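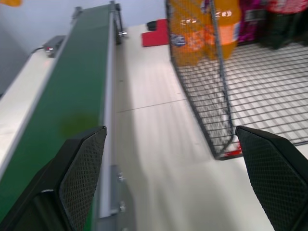
The wrist camera's view, with the belt on the left and the drinks on the right.

Skekemen Workshop Notes: Putting Bottles in a Wire Rack

Most households stock a shelf by shoving things at it until they stay. That works well enough if you have fingertips and forty years of practice. The Tromitz arms have neither, and so we had to write down how the job is done. The notes below came out of that, and a good half of them now apply to my own pantry.

The study compared two ways of teaching a two-armed robot to move soda bottles from a conveyor to a wire rack. In the first, it learned straight from demonstrations, start to finish. In the second, Prasetyo Lumbantobing chopped the same demonstrations into short stages (reach, grip, lift, set down, let go) and trained it to check the wrist cameras before starting the next one. Each method got 200 bottles. The first knocked over 34. The second left 197 standing, and we have all been slightly insufferable since February.

1. Look before you let go

Of the 34 that fell, 19 went over at the moment of release. The bottle looked fine from the head camera, but its base was sitting half on a wire and leaning on good intentions. Set it down, loosen your grip a little, and see whether it shifts. If it does, you still have hold of it. The staged method does exactly this, and it costs a second or so per bottle.

2. Fill from the back

Yes, your grandmother told you. The arms had to be told too. Once a bottle is up front on the mesh, everything behind it has to be reached over or around, and chip bags hanging across the top make a low ceiling. Leave the front spots for last, and lift only as high as the opening allows.

3. Give each hand its own side

The belt is on the left, so the left arm takes from the belt. The right arm works the rack and whatever is standing on the table beside it. Early on we let both arms go for whichever bottle was closest, and they behaved like two people at a buffet.
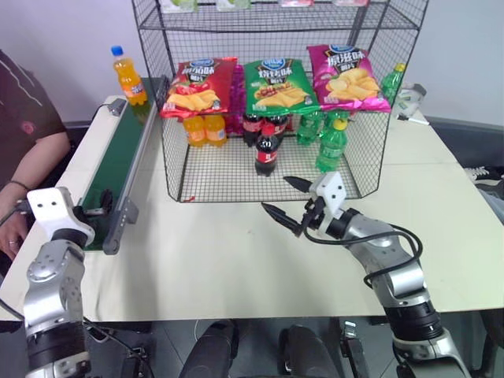
4. Keep the landing area dull

Pens, crumpled plastic and odd bits of packaging all end up beside the rack, in our shop as in your kitchen. The end-to-end version was easily put off by clutter it hadn't met before. The staged version minded less, but it still slowed down. Sweep the table if you want speed. Leave the mess if you want to find out how good your method is — we did both, and reported both.

5. Don't start the second job in the middle of the first

One arm may get into position while the other is carrying, and that saves a good deal of time.
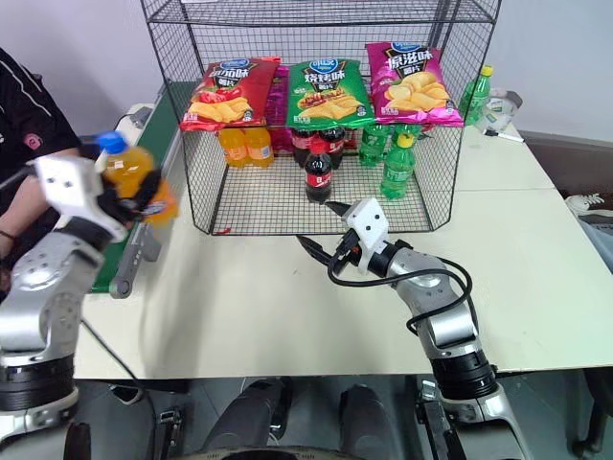

What it may not do is close its fingers on anything until the carried bottle is down. Two bottles in the air means two wrist views changing at once, and the stage check starts giving cheerful answers to the wrong question. I have had the same trouble with a saucepan and a telephone.

6. Clamp the belt, then clamp it again

A conveyor that creeps a little on the tabletop will ruin an afternoon of runs before anyone suspects it. Put a pencil mark on the table at the bracket and look at it whenever you change the bottles over. Same trick for a bench grinder or a pasta machine.

What we'd try next

Soft things. A bottle stays the shape you left it in, and a chip bag makes no such promise. Prasetyo wants to add a stage for pinching the top seam before lifting. I want to eat the test set. We'll post the settings once the bag runs are finished, along with the release check written out as a page you can tape up over the bench.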